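Brick Sorting at the Trullville Toy Library

Photos by Johanna Holzer

The toy library took in a lot of second-hand building bricks over the winter, and November went to getting them washed, sorted by colour and size, and back on the shelves. The final tally was 3,169 bricks, with 184 set aside because they were chewed or cracked. The common sizes now go out in tubs of 600. Borrowing is free for members, and each family can take 2 tubs at a time.

Click any picture for the larger version.

Red, 2x4
Eight studs, in four rows of two. It's the size people ask for most, and the red ones always go first. 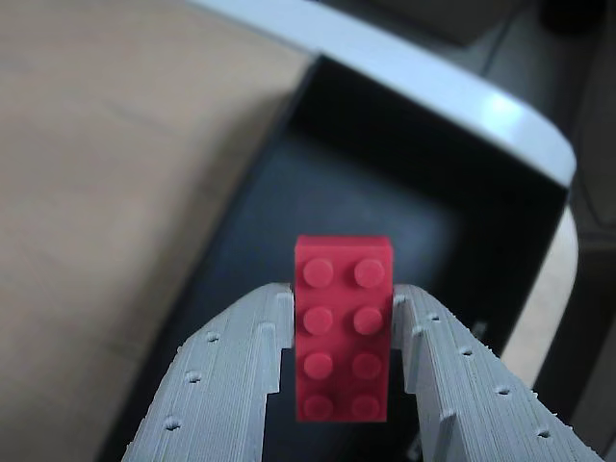

The wooden platform, with rounded corners and a white border. Short black marks run along the two bottom corners.
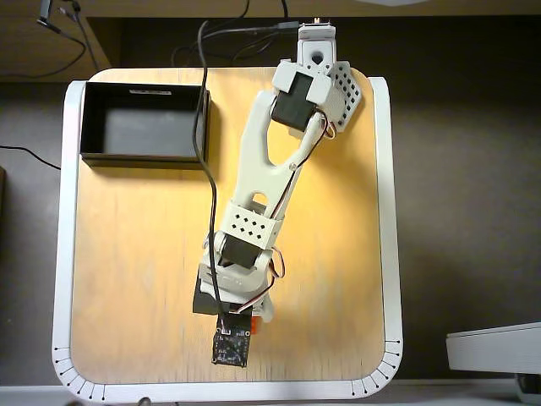
Borrowing and returns

Tubs are due back after three weeks. Please count the bricks before you return them and write the number on the lid. Odd pieces can be left in the grey box by the door. Spare lids are kept at the Kidier Street branch.

More galleries: Puzzle Repair Night, Huvura Park Picnic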